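# Karppinen portfolio case, A4: review after a winter of castings

2023-02-10

I do commercial and catalogue work, mostly knitwear, outdoor clothing and the odd department store leaflet. Most clients look at a digital book first now, and plenty never ask for anything else. But I still carry a printed one, as my agency, Rosley, likes us to have it for go-sees, and a few of the older casting directors will put a tablet to one side and hold out a hand for the book.

My last case lost its spine in the summer, so I bought the Karppinen in A4 portrait. I paid for it myself.

## What you get

A hard case in dark grey cloth, twenty clear sleeves on a screw-post binding, a pocket inside the back cover for comp cards and a shoulder strap that clips off. There is also a small bag of spare posts, which I put somewhere safe and have not seen again. It came packed in plain cardboard with no plastic, and one corner had taken a knock in the post. The case inside was fine.
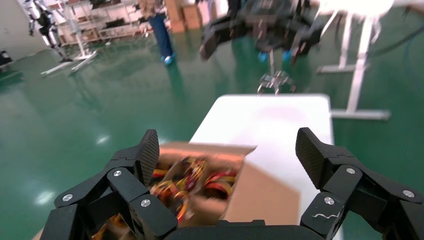

Cardboard box, opened up.

## Weight

Karppinen gives the weight as 1,170 grams empty. With twenty prints, a stack of cards and the strap on, it feels like a good deal more by the end of a day. If you already carry heels, flats, nude underwear and a bottle of water, think about whether you want this on top. I did 2,000 miles by train with it between October and the end of January and my left shoulder could tell you about most of them.

The strap is the weak point. It is narrow and has no pad, and the clips squeak when you walk. I swapped it for one off an old camera bag and have been happier since.

## Sleeves

The sleeves are the reason to buy it. They have very little glare, so you can open the book under strip lights and the client sees the picture instead of the ceiling. My old sleeves had a blue cast that made every skin tone look poorly, and these don't. Blacks stay black.

They do pick up fingerprints. Wipe them down the night before with a dry lens cloth. I tried a damp one once and it left streaks that took longer to get rid of than the prints had.

Sliding a photo in is fiddly for the first few goes because the opening is tight. It loosens a little. The upside is that nothing slips about, and I have not had a print work its way out at the top, which used to happen every week.

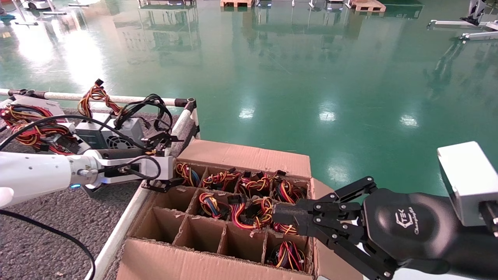
Changing the order is slower than with a ring binder. You unscrew both posts, lift the pages off, shuffle them and screw it all back together. At home that takes five minutes. In a waiting area with the case on your knees it is a nuisance, and I dropped a post down the side of a radiator in Flotosham doing exactly that. So decide the order before you leave the house.

## Comp card pocket

Mine are from Prendia, the standard size with one large shot on the front and four on the back. They fit, but only just, and the pocket is deep enough that you have to dig for them. Sirkka Seppälä, my booker, saw me fishing about for one and told me to keep six at the front of the book under the first sleeve. I have done that ever since. The pocket now holds train tickets.

## How it has lasted

The hinge is still stiff and the cloth has not frayed. There is a pale rub mark on the back cover where it sits against my coat zip. Rain beads on the cloth for a minute or two and then soaks in, so use a bag if it is properly wet out. The corners have gone slightly soft.

Rajkumari Saxena, who I often share a train with, has the landscape version. She says the pages sag a bit in the middle when you hold it open flat. I haven't noticed that with the portrait one, though I mostly lay it on a table.

## Should you buy it?

If you are just starting out, no. Spend the money on two or three good test shots and use a cheap book until you know what sort of work you are getting. Agencies will not think less of you for a plain black folder, and anyone who says you need an expensive case before they will sign you is worth walking away from.

If you are working regularly and still get asked for a printed book, I think it is worth having. I would buy the sleeves again tomorrow. They are sold separately in packs of ten, and they will fit other A4 screw-post cases provided the holes are spaced the same – measure yours first.

**Good:** low-glare sleeves, solid hinge, prints stay put.

**Less good:** weight, strap, slow to reorder, pocket too deep.

Four out of five. It would lose another half mark if I were still using the original strap.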